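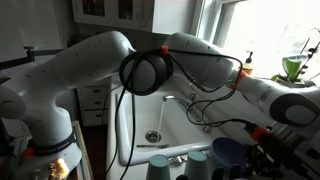 Archive > Hardware and cells > Faults

Prev by thread | Next by thread | Index | Reply

Subject: Re: Protective stops during rinse sequence, kitchen cell

Iveta, Khurram,

I have been through the logs from the Andham cell and I don't think this is a joint 4 fault. The torque estimate on that joint drifts only when the elbow opens past a certain angle, and it comes back when the elbow closes. A failing sensor would not be so tidy about it. It looks to me like cable load.

On 2 Sep Iveta Pešek's summary went to the wrong thread, so the relevant part is quoted again:

> The arm stopped 6 times during the August runs, always on the move
> from the sink to the rack. Error each time was a reflex stop, no
> contact visible on the video. Worst case was run 442, where it
> stopped with a cup in the gripper and the tap still running. Wajid
> Baloch had to release the brakes and back it out by hand.
> We have swapped the gripper cable and re-entered the payload. No
> change. Is this a joint fault, and do we send the arm back?

Please don't send it back yet. The payload figure covers the gripper and nothing else. The coil at the elbow and the two long drops below it are not in the model, and their pull changes with pose. The clips hold the cable along the arm but leave the slack free to swing, and the loops under the forearm hang over the back of the sink, where they can catch on the tap.

What I would like done, in this order:

Take the two drops off the elbow and tie them back to the base side. Leave 305 mm of free length at the joint, measured with the elbow fully open.

Run the rack move 20 times with no cup and the water off, logging external torque on all joints. Dexter Ostrowski has the script.

Repeat with the water on only if the first set is clean.

Do not raise the collision thresholds. I saw 2000 in somebody's notes as a new log interval and that is fine, but the thresholds stay as they are while people reach into the sink between runs.

A separate matter for Khurram: the tap should close on any stop. At present it is driven from the task script, so when the script halts the valve stays where it was. It needs to go on the safety relay. Until that is wired, someone stands by the manual valve.

Adeel Sial
Wevley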